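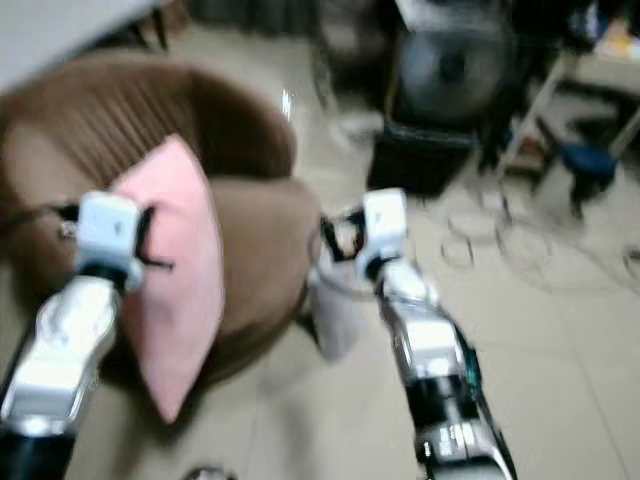 **Opinion | Home & Habits**

June 23, 2020

# In defence of the bad chair

I have owned 3 proper armchairs in my life and I have never once read a book in any of them. I read on the stairs. I read on the edge of the bath. I once finished a long novel on a folding stool in the hall, with my coat on, while a perfectly good wing chair stood 2 metres away looking hurt.

The furniture trade would like me to believe this is a fault in the chairs. Frerichs sent me its catalogue again this month, all 140 pages of it, and every page promises that I am one purchase away from an evening of deep calm. There is a recliner called the Stomon with 10 positions. I have 2 positions, up and down, and I can already manage both on the floor.

My quarrel is with the word "comfort", which has been stretched until it covers anything soft. A soft chair is a fine place to fall asleep in front of the news. It's a poor place to think, eat soup, sew on a button or have a row. Try storming out of something your knees are higher than.

Then there are the cushions. Somebody decided that a seat needs another, smaller seat put on top of it, and we all went along. Guests pick the thing up, hold it in their laps for the whole visit like a nervous cat, and put it back slightly wrong when they go. I do the same in other people's houses. I have discussed a mortgage while hugging a bolster.

My grandmother's kitchen in Zistport had hard chairs with one short leg among the lot of them, and people stayed until midnight. They leaned in, they banged the table, they got up to fill the kettle because sitting any longer hurt. Her front room had the good sofa in it. We went in there when someone had died.

I shall keep the wing chair, of course. It holds the ironing beautifully.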